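The Case for the Slow Second Side

Ermelinda Peixoto

09/05/2025

My aunt had a rule about records, and it was that you did not get up until the needle did. You could knit, you could shell peas, you could fall asleep with your mouth open as my uncle generally did, but you stayed in the room until the side was over. I thought it terribly strict when I was nine. I have come round to it since, and I would like to spend a little of your Friday trying to bring you round to it too, or at least to the part of it that concerns the second side.

I should say where this comes from. A few weeks ago I went over to Briltlow for the evening to hear a band called Mota play the whole of their first album from beginning to end, in order, with a short break in the middle where you would have turned the thing over. The room holds 223 people and was as full as I have seen it. The first half went by in a great happy roar, because the first half is where all the songs you know are. Everyone sang. A man near me sang so hard that he had to sit down on the step for a bit.

Then came the break, and then came side two, and I noticed the talking start. It wasn't rude talking, only the sort of murmur you get when people feel the main business is done. Two or three drifted off to the bar during the fourth song and stayed there. That fourth song, as it happens, is called "Korklow" and is in my opinion the best thing they have ever done. It takes nearly two minutes to get going. There's a sort of low hum, and a guitar that keeps seeming about to say something and then thinks better of it, and when the voice does arrive it is singing about a bus route. I know how that sounds. I cried at it all the same, quietly, with my coat over my arm.

Now, I don't believe the people at the bar were worse listeners than me. They had simply never been given a reason to sit through that song, and I had, because I bought the album in the November it came out, when I had one record player, a bad cold and nowhere to be. I played it straight through every night for a week. For the first few nights I thought side two was dull, and then on one of them (I was making toast, I remember the smell of it) it opened up like a window.

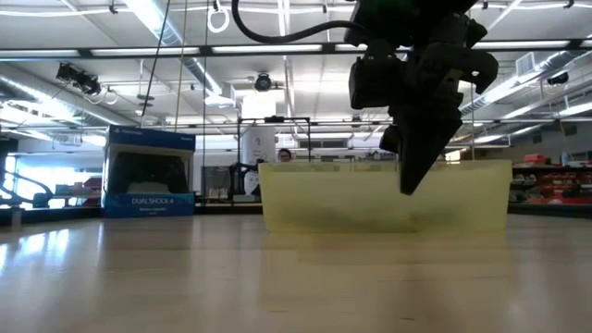
Deon't-bother is more or less what a reader told me when I first grumbled about this in the newsletter. Her letter said that life was short, that most second sides were padding in 1975 and are padding now, and that she had spent good pocket money on albums with two decent songs and eight that had plainly been written in the van. She makes her own lists these days and is much happier, she said, and she did not see why she should do a musician's editing for free and then be made to feel guilty about it.

I have thought about that letter a good deal, and I can't pretend she is wrong about the van. I own some of those albums. There is one on my shelf, which I shall keep to myself out of kindness, with a six-minute instrumental on it that I am fairly sure is just the drummer checking whether his drums were all there. I have played it more than once in the hope of finding something underneath, and I can report that there is nothing underneath.

But a list made of favourites has a difficulty of its own, and it's one I know from my own kitchen, where I have made plenty. Every song on it arrives already loved. You are never bored by it, and you are never puzzled either, and after a month or so you find you are hardly listening, any more than you listen to the fridge. The songs that have lasted longest with me are nearly all ones I didn't care for at the start. They sat between two that I did care for, and I was too comfortable to get up, and so they had their chance.

I worry a bit about what happens to songs like "Korklow" when that chance goes. A young musician I spoke to after the Briltlow show told me that her own group, Plaltix, now puts the chorus in the first few seconds of everything, and saves the odd, slow pieces for nights when they are playing to friends. She was very cheerful about it. I went home on the late bus feeling rather flat, and wishing I had asked to hear one of the slow ones.

So my request is a modest one, and it needn't cost you anything. Pick an album you half know. Put it on from the start, on some evening when there is ironing to be done or a pan of soup to watch, and let it go all the way to the end. Then do the same thing again a few days later - the second time matters more than the first, I think, as by then your ear has stopped waiting for the hits. If you still can't abide side two, you have my blessing to go back to your lists.

My uncle, by the way, slept through the ends of more great records than anyone I have ever met, and after he retired he could hum every one of them.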